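Notes for week 3, collecting demonstrations for the laundry task
11 Jun 2024
Instructor: Dede Yakubu

# 1. Where this fits

The previous handout covered the policy network and its loss. These notes deal with the data it is fitted to. In imitation learning the policy is trained on pairs of observation and action recorded while a person drives the robot. The policy has no other source of information about the task. If a situation is missing from the recordings, the behavior there is whatever the network happens to produce.

Terms used below:

- **Episode**: one continuous recording, from the start signal to the stop signal.
- **Step**: one observation and the action commanded at that instant.
- **Operator**: the person driving the arms.
- **Site**: a room or area with its own floor, walls and lighting. We use two, Ballholm and Tatside.

# 2. The task

The task is to pick up a piece of clothing or cloth from the floor and place it in a basket. Two arms are used, each with a parallel gripper and a wrist camera. The operator may use either arm for the pick. The other arm may help or stay clear, but it must be under control for the whole episode. An arm left hanging in view teaches the policy that hanging there is part of the task.

An episode counts as complete when the item has been released, it is inside the basket, and both grippers have withdrawn. Touching the rim during placement is allowed. Moving the basket by more than its own width is not, and such an episode is labeled `basket_moved`.

# 3. Observations

Each step stores the following:

| Field | Content |
|---|---|
| `wrist_left` | color image, left wrist camera |
| `wrist_right` | color image, right wrist camera |
| `joints` | joint positions, both arms |
| `grip` | commanded and measured opening, both grippers |
| `action` | target sent at this step |

The wrist views are the most informative input near contact and the least informative far from it. A wrist camera sees its own fingers at all times, so their opening can be read from the image as well as from `grip`. It sees the other arm only when the two work close together. Both cases need to be well represented in the set.

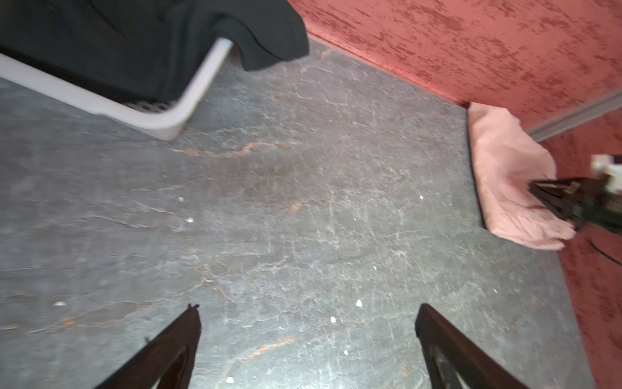 *Figure 1. Wrist view with the near gripper open. The other arm's gripper has hold of the pink cloth; the basket is at upper left.*

Consider what a policy must get from a view like the one in Figure 1. The near arm has no grasp to maintain, while the far arm does. The correct action for the near arm depends on the state of the far one, and that state is visible only at the side of the image. If all the episodes showed the near arm doing the pick, the network could ignore that region and still reach a low training loss. It would then fail when the roles were exchanged.

The background matters too. The floor has veins, cracks and small white specks, and the wall has a strong color and texture. A network trained on one such background can use it as a position cue. The specks are a good example: if they stay put across a session, they mark a location as reliably as a printed target. Section 5 gives the rule for this.

# 4. Running an episode

1. Place the basket and the item according to the layout sheet.
2. Bring both arms to the start pose.
3. Start the recording. Hold still until the indicator changes.
4. Carry out the task at an even speed.
5. Withdraw both arms, then stop the recording.
6. Enter the label before resetting.

Do not plan while recording. Long pauses in the middle of an episode produce many steps with nearly identical observations and a zero action. The policy learns these well, and the result at run time is an arm that stops and does not start again. If you need to think, stop, label the episode `abandoned`, and repeat the layout.

A missed grasp followed by a clean second attempt is useful and should be kept under the label `recovered`. Do not miss on purpose. Deliberate misses have a recognizable approach path, and the policy will copy the path along with the recovery.

Soft items need extra care at the moment of closing. Cloth can be pinched at a fold, at an edge or through several layers, and the three behave differently when lifted. Close fully, wait for `grip` to settle, then lift. Lifting during closure gives steps in which the gripper command and the arm command are confounded.

# 5. Variation

Each group records 20 layouts per site, with 3 episodes per layout. Between layouts, change at least two of these:

- position of the item
- how the item is folded or crumpled
- position and angle of the basket
- what is already in the basket
- which arm makes the pick

Contents of the basket are often forgotten. Dark clothing in a white basket hides much of the inside wall, and a garment hanging over the rim changes the outline that the policy may be using to aim. Record some layouts with an empty basket, some partly filled and some with fabric over the rim.

Do not clean the floor before every layout, and do not leave it the same for a whole session either. Sweep at the halfway point and note the layout number in the log. The held-out set contains layouts from both halves.

# 6. Labels and the current set

The shared set held 979 episodes when these notes were written. It is stored under the project name Grurkudance, with one directory per site. Labels are `complete`, `recovered`, `basket_moved`, `dropped` and `abandoned`. Training uses the first two. The others are kept for evaluating the failure detector in August — do not delete them.

Split by layout, never by step or by episode. Steps from one episode are strongly correlated, and so are episodes from one layout. A random split over steps puts near copies of the training images into the validation set, and the validation loss then says nothing about new layouts.

# 7. Exercises

**7.1** Take 10 episodes labeled `complete` from Tatside. For each, find the step at which `grip` first settles on the item. Plot arm speed for the period before and after it. Mark any episode in which lifting began early.

**7.2** Train the baseline with the Ballholm data only and evaluate it on both sites. Repeat with the outer part of each wrist image blanked. Report the difference separately for layouts in which the other arm made the pick.

**7.3** Propose a test that would show whether a policy is using floor markings to locate the basket. State which recordings you would need and which of them already exist in the set.

Hand in code and plots through the course folder. Written answers to 7.3 should fit on one page. Robot time is booked on the sheet outside the Nasrallah room; groups that have not finished their layouts have priority over groups repeating theirs.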